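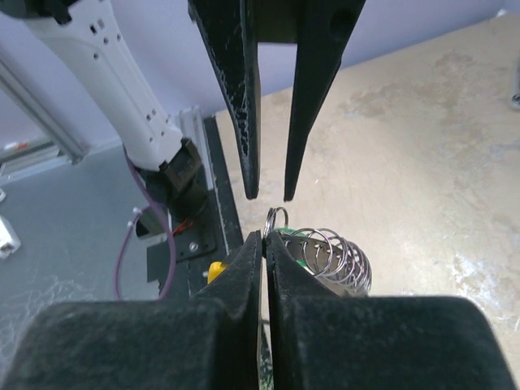
Fig. 1. Item 3, handover of key rings between the two arms, wrist view.

Minutes of the demonstration visit to the Grarau handling cell
Sep 19, 2021

Present: Celina Piątek (Trastex, chair), Pramila Malhotra (Nestidska, minutes), two operators from the Grarau cell, four visitors from Giannakopoulos.
Apologies: Trastex purchasing.

1. Minutes of the previous visit
Agreed without change. The action on guarding drawings is closed. The action on spare finger pads is carried forward, see item 5.

2. Introduction and safety
C. Piątek outlined the order of the day. Visitors were asked to stay behind the floor marking while the arms were powered and to leave bags in the office. The emergency stop was tested before the first run and again after the break. Giannakopoulos asked whether the cell could be run with the side panel removed. It can, at reduced speed and with an operator at the stop. The demonstration was run this way.

3. Demonstration: transfer of small metal parts
The task was to pass a cluster of metal split rings from one gripper to the other above the table. The receiving gripper approaches from above with its fingers open and the holding gripper keeps its tips closed until contact is confirmed. Rings were chosen at the request of Giannakopoulos, whose own packing line handles key rings and similar hardware.

P. Malhotra explained that overlapping rings are difficult for the vision software because the edges cannot be separated reliably. The grip point is therefore taken from whichever ring stands highest. The padded fingers allow the cluster to settle without marking the metal.

Nineteen transfers were attempted in the first series. Five were stopped by the operator, all at the approach stage. The remainder were completed. Approach speed was then lowered and a short second series was run with no stops. The visitors regarded the lower speed as acceptable for evaluation but too slow for their line.

Giannakopoulos asked about the closing force. The present limit is set in software and has not been measured at the finger tips. Trastex will measure it with a load cell and report the result.

4. Questions from visitors
4.1 Mixed parts. The cell has not been tried with rings of different diameters in one cluster. Nestidska considers it possible but would want new training runs first.
4.2 Data. Nestidska holds 260 recorded runs of the transfer task. A minimum of 700 is wanted before the next software release.
4.3 Cable routing. One visitor asked whether a loop at the wrist could catch during rotation. The operators limit rotation of that joint and have had no snags this year. C. Piątek asked for the limit to be written into the operating sheet, where it does not at present appear.
4.4 Lighting. The cell was shown under the ordinary room lights. No separate lamp is planned.

5. Finger pads
Pads are replaced when the operators judge them worn. There is no fixed interval. P. Malhotra proposed that run counts be logged against each pad so that an interval can be set. Agreed. Supplier quotation for spares still outstanding.

6. Actions
Measure closing force at finger tips: Trastex.
Add wrist rotation limit to operating sheet: C. Piątek.
Start pad log: Grarau operators.
Chase quotation for spare pads: P. Malhotra.
Send sample rings in three diameters: Giannakopoulos.

7. Next meeting
November, at Nestidska, date to be fixed once the force measurements are available. Mixed diameters to be the main item.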